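Section 4. Chores the system can and cannot yet do

4.1 Scope
This section applies to the Clurko household set, release 13. It should be read before any chore is assigned to the machine without a person present.

4.2 Present limits
Rigid items, such as plates and boxed goods, may be assigned for unattended work. Cloth, straps, cords and bags may not. A soft item changes shape each time it is held, and the machine does not yet judge this reliably. In the Tomley trials, 834 of 2298 strap tasks were finished without help.

4.3 Teaching a strap task
1. Fit both hand-held grippers and confirm that the finger pads are clean.
2. Close one gripper on the strap near its end.
3. Bring the second gripper to the strap and close it. Keep the length between the two free of twists.

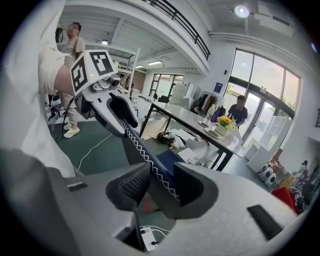 4. Move both grippers slowly to the finishing position, then open them one at a time.
5. Repeat until 34 demonstrations have been saved.

CAUTION: Keep straps clear of power strips and trailing cables on the floor.

NOTE: Patterned straps may be used. Record the pattern in the task sheet.

4.4 Review
Saved demonstrations are to be checked by the site supervisor before upload. Questions on this section should be addressed to Bernardo Mendes, Fustbridge office.

Revised Sep 2, 2022

3 comments
13 shares

Related items
Section 3. Charging and storage
Section 5. Folding and hanging
Rebelo shelf unit: fitting guide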